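# Good practice for two-armed robots in kitchens

Marina Vrettos and Dénes Tóth wrote these working rules for the Grurix home trials. They cover simulated kitchens first, and the same rules carry over to the test flat. Last revised 9 October 2021.

**Before a run**

Check the speed limit. Arms move at no more than 55 per cent of rated speed until the operator has signed the run sheet. If two people share a shift, both sign.

Write down the room layout by its file name. "The grey kitchen" is not enough, as Stavros Nikolaidis found in April when he had to sort 480 logs by hand.

**Grippers**

Both grippers are to be clear of the counter before the base turns. Parallel jaws stay open while travelling unless they are holding something.

**Counters and small items**

Long items are picked up near the middle. Anything with a blade or point is listed on the run sheet, in simulation as well.
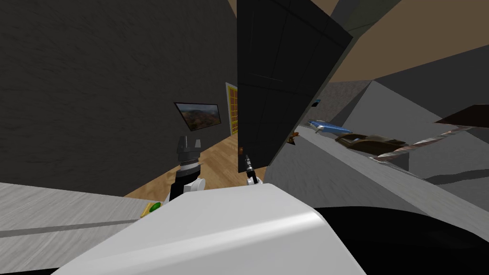
Joint logs are kept for every run, including the ones stopped early. A run stopped by the operator gets a one-line note saying who stopped it and at what step. Glykeria Christodoulou reads the notes and sends back any that are blank.

A task moves to the test flat once it passes 95 per cent of its simulated runs. Colour and lighting changes count as separate runs. If the task fails in the flat, it goes back to simulation with a new number.

Changes to these rules go to Marina in writing.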